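Bullenent Robotics Club: Gallery, Spring Term

The club built two grippers this term and entered one of them in the Maltorel student round. The poster in the hallway says our robot "learned to handle everyday objects." I helped with the build, and I would put it more modestly. It learned to handle a few objects, on one table, on good days. We logged 300 attempts in March and counted 68 as clean, and I think whoever did the scoring was generous.

Click through for larger versions. Captions are mine, so complain to me.
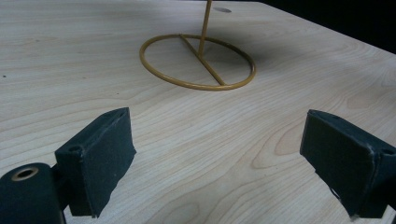 Gold wire stand, ring base, pads open. The thin rod caused more arguments than any other target on our list. The pads are scuffed along the rims and I'd still pick them over the smooth ones in the Fajardo kit.

Prornness wrote in after the first version of this page went up to say that 68 clean picks means very little if the same person sets the object down every time, and that their own club's score fell by half once they let strangers do the placing. They also wanted to know if we planned to publish the misses.

Fair on both counts. The misses are in the shared folder, unsorted, and 11 of them have no notes at all. We haven't tried the stranger test. I'd want to see it before anyone reprints that poster.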